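Travel board > Small towns and day trips > Drurnport: is one day enough for the old town?

halvard_k
Posted 11 August 2021

Hello all. My wife and I will stay nine nights at the coast and we want to use one day for Drurnport. I have read the older threads, but most of them speak about the beach and I am more interested in the old town, the two gates and the salt merchants' houses. My questions are these. Is one day enough, or should we sleep there one night? Is the guided walk from Prullitz worth the money? And is it better to come by train or by the boat from Grondby? We walk well but we do not like to hurry.

Thank you in advance, and please excuse my English, it is my third language.

miradouro
One day is enough if you leave out the museum. The old town inside the walls is small, you cross it in 20 minutes from the Water Gate to the Bishop's Gate. I have been three times and I never slept there.

The train is cheaper. The boat is nicer. I would do the boat in the morning and the train back in the evening, when you are tired and don't want to stand on a pier.

tessel_and_tide
I don't agree with the poster above that you can leave out the museum. It is in the old customs building and the first floor has the model of the town as it was before the great fire. Without seeing the model you will walk along Chandler Street and not understand why the houses on one side are three hundred years older than on the other side. Go there first, then walk.

Also I would sleep there. After the last boat has left, the streets are a different place. The day visitors go, the people who live there bring out their chairs, and you can look at the carved doors without somebody's backpack in your face.

miradouro
We can have different opinions on this. For me the model is a model. The information boards in the street say the same thing about the fire.

tessel_and_tide
The boards were put up by the tourism office and two of them have the wrong century. The one at the fish steps says the merchants' hall is Gothic. It has Gothic windows, which were taken from a chapel and placed in the hall much later. The museum explains this.

oldrope51
About the guided walk. I took the Prullitz one last August and also the Dissanayake one two years before, so I can compare.

Prullitz: two and a half hours, big group (we were 27), the guide uses a microphone. It covers the two gates, the hall, the cathedral from outside, and the harbor chain. You don't go inside anywhere except the courtyard of the hall. The guide was friendly and knew her dates. At the end there is a stop in a shop with salt and soap, which I did not like, but you can wait outside.

Dissanayake: small company, maximum group is small, no microphone. More expensive. They have the key for the lower cistern, and for me this was the best part of the whole town. You go down by a narrow stair and there are columns with mason's marks. If you have trouble with stairs it is not for you.

If you ask me, pay more and go with Dissanayake.

halvard_k
Thank you, this is very useful. Can you book the cistern separately? And is it cold down there? My wife is always cold.

oldrope51
Not separately when I was there. Yes, bring a sweater. In my case it was a hot day and some people in shorts were not happy.

pinnacle_jo
Sorry, but I must defend the Prullitz walk a bit. We did it with my parents, who don't hear well, and the microphone was exactly what we needed. The small groups are nice when you are young and can stand close to the guide in a narrow street with motorbikes passing.

Also the price is for the whole family if the children are under twelve. With Dissanayake you pay for each child the same as for an adult.

oldrope51
That is a fair point about the hearing. I did not think of it. About the motorbikes, they are now forbidden inside the walls until six in the evening, as far as I know.

pinnacle_jo
Forbidden, yes. I counted on it too and then one nearly took my bag with him.

kestrel_map
To the question of boat or train. Be careful with the boat from Grondby. The timetable on the pier and the timetable on the internet were not the same when I traveled, and the one on the pier was correct. The last boat back was earlier than I expected. I had to take a taxi and it was 51 for a ride that is not long, and he did not want a card.

The train station is outside the walls. You come out, cross the road with the plane trees, and follow the wall to the left until you find the Bishop's Gate. Many people go to the right because they see the tower, but the tower is from a school and there is no entrance on that side. You would have to walk all the way back.

miradouro
Yes! I did this the first time. Signs are missing there.

halvard_k
So I understand: train back is safer. How often does it go in the evening?

kestrel_map
Every hour when I was there, but please check it yourself, I don't want to be the reason you stay the night.

tessel_and_tide
Being forced to stay the night would be good for him.

Since nobody has mentioned the cathedral: it closes at noon and opens again at three. The treasury has its own ticket. Inside, don't miss the floor near the north door, where the guilds had their gravestones, with scissors, an anchor and a shoe cut into the stone. The ropemakers' stone is the most worn because the benches were never put over it. You must cover your shoulders and they are serious about it.

We ate outside the walls, in the street behind the fish market. Inside the walls the restaurants on the square have the same laminated menu in six languages. I had a bean soup with mussels and it was very good and cheap. Bread is charged extra everywhere, don't be surprised.

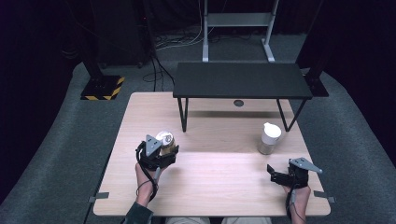 Re: Drurnport: where to eat and how to climb the wall

saltpan_lena
I moved the food question under its own title so people can find it later. I hope it is okay for the moderator.

I lived in the region for two years for my studies. The street behind the fish market is a good advice, but go before one o'clock. After this time the workers from the harbor have eaten everything and you get what is left. If it is closed, go up to the small square with the fountain without water. There is a bakery which makes a flat pie with greens and sheep cheese. The merchants' families ate it on the day when the salt fleet came back, or this is what the bakery says on the wall. I could never find it in any book.

About the wall. You can walk on top of it between the Bishop's Gate and the round bastion. The entrance is the small door next to the ticket office, not the big arch. The part to the Water Gate has been closed for repair as long as I know it. From the bastion you see the salt basins and you understand the form of the town, much better than from a model, if I may say so.

tessel_and_tide
Everybody is against my model.

saltpan_lena
I like your model. I only like the bastion more.

oldrope51
Is the stair to the bastion still without a rail?

saltpan_lena
They put a rope. It is not the same as a rail.

halvard_k
Very good. Do we need a ticket in advance for the wall? I saw on one page that only 500 people can go up in a day.

kestrel_map
I read this too but I never saw anybody be refused. In the morning there was no line at all. There is a line when the large buses arrive.

pinnacle_jo
We were refused one time, but it was because of wind. Then they close it and you get the money back. We did the customs museum in place of it and my father was very happy with the model, so here is one vote for tessel_and_tide.

tessel_and_tide
Thank you to your father.

miradouro
I want to correct myself on one thing. I wrote above that you can cross the old town in 20 minutes. This is true when you walk on the main street. If you go through the tanners' quarter it is steep and the stones are round and polished, and with wrong shoes you will need much longer. My wife reads this forum and she asked me to write it.

halvard_k
Please thank your wife. We will take the good shoes.

So my plan is now like this. Boat in the morning from Grondby, museum first, then the cathedral before noon, lunch behind the fish market before one, then the Dissanayake walk at half past two, the wall after it, and train in the evening. Is it too much?

oldrope51
It is too much.

miradouro
It is possible.

saltpan_lena
The wall closes at six and the Dissanayake walk often takes longer than they write, especially if someone asks about the mason's marks. If you arrive at the bastion at half past five you will be sent down again very soon. I would do the wall directly when you come from the boat, when it is not hot, and put the museum on a second day.

halvard_k
But then we must sleep there.

tessel_and_tide
Yes.

kestrel_map
If you do sleep there, ask for a room which does not look to the cathedral. The bells ring every quarter of an hour, also at night. I thought it would be romantic. There are two guesthouses near the fish steps which are quieter, and one of them has a courtyard with a piece of the older wall in it, with the hole where the gate beam was fixed.

halvard_k
I talked with my wife and we will sleep one night near the fish steps. I wrote to Dissanayake and they answered that the cistern is open, but there was water in it in spring and the last row of columns cannot be visited now. We booked anyway. I will write a report when we are back, also about the pie.

oldrope51
A pity about the last row, the best marks are there. There is a fish and something that looks like a ladder. Ask the guide to put the light on them from the stair, you can maybe see the ladder.

pinnacle_jo
And tell us about the motorbikes please.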